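**Vanell Door & Lock Opens Second Shop in Cestberg, Adds Rekeying Service for Landlords**

CESTBERG – Vanell Door & Lock will open its second shop in November, on Moriarty Street in Cestberg. The company has worked out of a single location in Gunley for 14 years and will keep that shop open with the same hours.

The Cestberg shop will cut house, padlock and mailbox keys at the counter and will carry deadbolts, door closers and replacement strike plates. Customers can bring in a lock they have taken off the door themselves and have it rekeyed. Most single locks brought to the counter will be done the same day.

Along with the new shop, Vanell is starting a rekeying service for landlords and property managers. Until now, rental work was booked one visit at a time through the Gunley office. Under the new service, a landlord signs up a building once, and the company keeps a record of the lock brand, keyway and number of entry doors for each unit. When a tenant moves out, the landlord calls or emails with the unit number, and a locksmith comes out with the right pins and key blanks already on the truck. 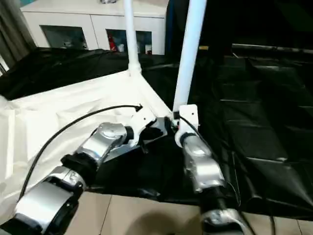
The price is set per unit and covers up to 3 locks, with 2 new keys for each. Extra keys are charged at the counter rate. Buildings that use a master key can stay on their current system, provided the owner can show proof of ownership or a signed management agreement. Vanell will not add a unit to a master key system on a tenant's request.

The company tried the service last winter with a group of rental buildings in Gunley that have 97 units between them. Two changes came out of that trial. Work orders now list the mailbox lock separately, as it was often left off, and old keys are collected at the visit and logged by unit.

The Moriarty Street building was last used as a shoe repair shop. Vanell has kept the front counter and put in a wider rear door so that full-size doors can be brought in for lock fitting and hinge repair. Parking is behind the building, with the entrance on the alley side.

Lockout calls for both towns will still go through the Gunley phone line. After 6 p.m., calls are passed to the locksmith on duty, who gives the price before leaving for the job. Photo ID is needed before any door is opened – a lease or utility bill will be asked for if the address on the ID is out of date.

Landlords can sign up for the rekeying service now at the Gunley shop. Sign-up at the Cestberg counter begins on opening day.

**About Vanell Door & Lock**

Vanell Door & Lock installs, repairs and rekeys locks for homes, rental buildings and small businesses in Gunley and Cestberg.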